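Chapter 6
Packaging and the Movement of Goods

Learning goals
By the end of this chapter you should be able to describe how corrugated board is made, explain why the direction of its flutes matters, and choose a suitable grade of board for a given load.

Key terms: liner, medium, flute, grade, score line, stacking strength

Most goods sold in Australia spend part of their life in a cardboard box. Fruit, paint, shoes and spare parts all travel this way, and the cost of the box is included in the price the customer pays. A business that chooses board that is too light will lose stock to crushing. One that chooses board that is too heavy pays for fibre it does not need and for the fuel to carry it.

What is commonly called cardboard is, in the packaging trade, divided into several materials. Solid board is a single dense sheet, used for cereal boxes and the backs of writing pads. Corrugated board has a wavy paper layer, called the medium, glued between flat outer papers called liners. Single wall board has 2 liners and one medium. Double wall board adds a second medium and a third liner, and is used for heavier goods.

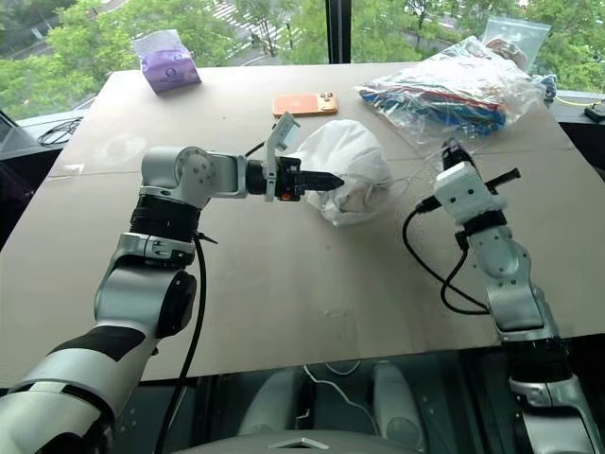

Why does the direction of the flutes matter in a finished box?
The flutes act as a row of small columns. When they run from the top of the box to the bottom, they carry the weight of the boxes stacked above. When they run sideways, the walls fold under a much lighter load.

Moisture is the other main concern. Paper fibre takes up water from the air, and board kept in a humid store will lose stacking strength well before it looks damaged. Goods bound for cold rooms are often packed in board with a treated liner - a choice that may affect whether the box can be recycled.

Case study: the Trosier order
Dremthorpe, a regional supplier of jams and preserves, received an order from the retailer Trosier for cartons of 6 jars each. The cartons were to be stacked on pallets and stored for up to 25 days. In May the company's packaging manager, Bok-nam Yook, compared single wall board from Toprak with a double wall board from Lomance. The heavier board cost more per carton, but it allowed pallets to be stacked higher and reduced the floor space needed in the warehouse. We return to the figures for this order in Section 6.4, where students will calculate the total cost of each option.

6.1 From pulp to sheet

Corrugated board begins as large reels of paper. The medium is softened with steam and pressed between two ridged rollers, which give it its wave. Starch glue is then applied to the tips of the flutes and the first liner is pressed into place.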